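Endano Bench Robots
Home / Cells / Parts / Looking after your cell / Contact

Padilla Bench Cell
Stock code 1036
£1177 plus delivery, arm not included
In stock. Page last changed 2021-01-28

The Padilla is the bench cell I wish I'd had when I started with small arms. You bring your own arm and gripper, and I send you everything that goes round it: the white table, the mounting plate, the Midix power box, the Nuvby cable kit and a little set of coloured cubes with a basket for the daily check. It goes together in an afternoon if you've got somebody to help lift the table top (please do get somebody, it's heavier than it looks).

I build these myself and I run one every working day, so most of this page is about how I set mine up and keep it going. If you only want the parts list, it's at the bottom.

Putting it together

Bolt the legs on with the top upside down on a blanket, then turn it over and level it before anything else goes near it. I put the spirit level along the front edge first and then across the middle. All 4 feet wind up and down by hand and have a lock nut, and it's the lock nuts everyone forgets! Go round again with a spanner once the arm is mounted, as the extra weight always settles one corner a bit.

The mounting plate has slots so it will take most small arms. Start all the bolts loosely, square the arm up, then tighten them in opposite pairs. I mark each bolt head and the plate with one stroke of paint pen. After that a glance tells you if something has crept.

The Midix box lives under the table on the bracket provided. Plug the arm's controller into the left socket and the gripper supply into the right one. Keep the stop button on the front edge, on whichever side you stand. It comes with a long enough lead for either.

The daily check

Every morning I run one short job before any real work: three cubes in a row, blue, green and red, and the arm has to put the blue one in the basket. It's dull, and it has caught more small faults for me than anything else I do. Run it at a quarter speed the first time, with your hand near the stop button, and just watch.

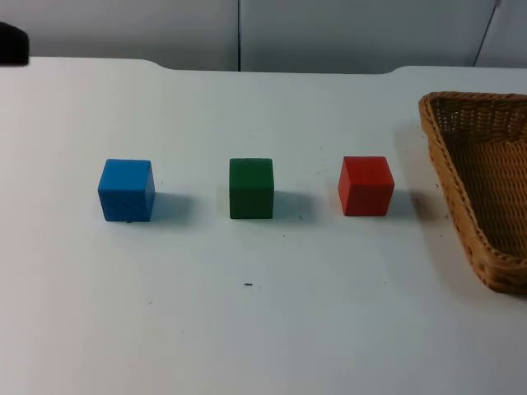
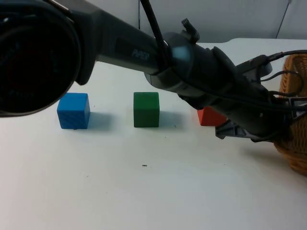
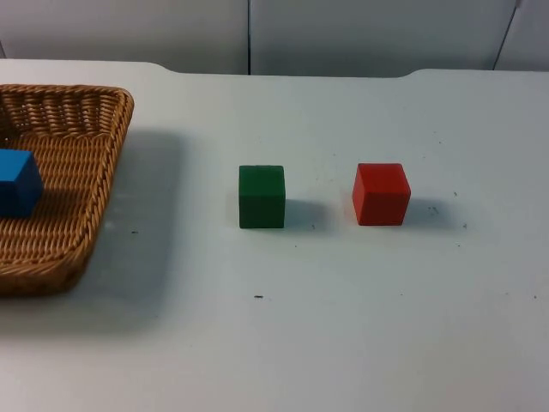
Cable routing is where I spend most of my time on these cells, and it's the bit I get the most emails about. The wrist needs enough slack to turn all the way both ways, but every bit of slack you give it is a loop that can catch on something. Look at the end of the arm in the second picture and you'll see what I mean: the thin black cables curl out past the wrist, and some of them hang in front of the basket's rim. A braided rim is just the sort of edge I'd keep an eye on, so when you set your own loops, jog the wrist slowly over the basket at its lowest point and look from the side. If a cable brushes the weave, take a little slack back towards the joint and try again. Then turn the wrist to both ends of its travel and make sure you haven't gone too far the other way.

The Nuvby kit has soft straps for this, the kind you can undo. Use those and leave the zip ties in the drawer. I did my first cell with zip ties, pulled good and tight, and ended up replacing a gripper lead in August of the same year – entirely my own fault. You should be able to slide a strapped cable along with a fingertip. Put 2 straps on each long link and one on either side of a joint, never on the joint itself.

What I do each week

Wipe the table with a damp cloth and then a dry one. Nothing with grit in it. White tops show every speck, and I rather like that, because a new crumb of plastic or a bit of black dust tells me to go and look at what's above it. Specks that wipe off are just dirt. If the same sort comes back in the same place, I check the cable covers first and the gripper second.

Run your fingers along every cable with the power off. You're feeling for a flat spot or a stiff place. Bend it gently where it goes round the wrist, and if the cover has gone shiny there, it's been rubbing.

Check the gripper screws. They're small and they do work loose, particularly if you've got a plastic bracket on there, and it's very easy to overtighten them into plastic. Snug and then stop. I use the short end of the key in my hand so I can't get too keen.

Look at your paint marks on the mounting bolts. While you're down there, see that the vents on the Midix box haven't filled with fluff (mine does, I have a dog).

When the check job goes wrong

If the arm comes down to one side of every cube by the same amount, something has moved as a whole. Look at the mounting bolts and the table feet before you touch the program. I once spent a whole morning teaching points again when all that had happened was that I'd kicked the table.

If it's only wrong on one cube, that cube probably isn't where you think it is. Put it back and rerun. I stick small corners of tape down while I'm setting up, then peel them off once I'm happy.

If the gripper closes but the cube slips, clean the pads with a barely damp cloth and let them dry. Worn pads are cheap and I keep them in stock for the common grippers.

If the gripper drops out now and then with the wrist turned hard over, it's nearly always the lead. Hold the arm still in that position and wiggle the plug end gently, watching the light on the supply. A light that flickers means a new lead, and a strap a little further from the joint this time.

What comes in the box

Table top, legs and levelling feet
Mounting plate with bolts
Midix power box, bracket and stop button
Nuvby cable kit: soft straps, spare strap pads, one length of cable cover
Three cubes (blue, green, red) and a wicker basket
Paint pen
Printed setting-up sheet

Spares and extras

Gripper pads, extra Nuvby straps, spare levelling feet and replacement cubes are all on the Parts page. The basket I can send on its own too, just ask.

Delivery and questions

The table top goes by pallet and the rest follows in one carton. Tell me which arm you've got when you order and I'll put the right bolts in. And if your cables are giving you grief, send me a photo of the wrist from the side, with the power off please, and I'll tell you where I'd move the straps.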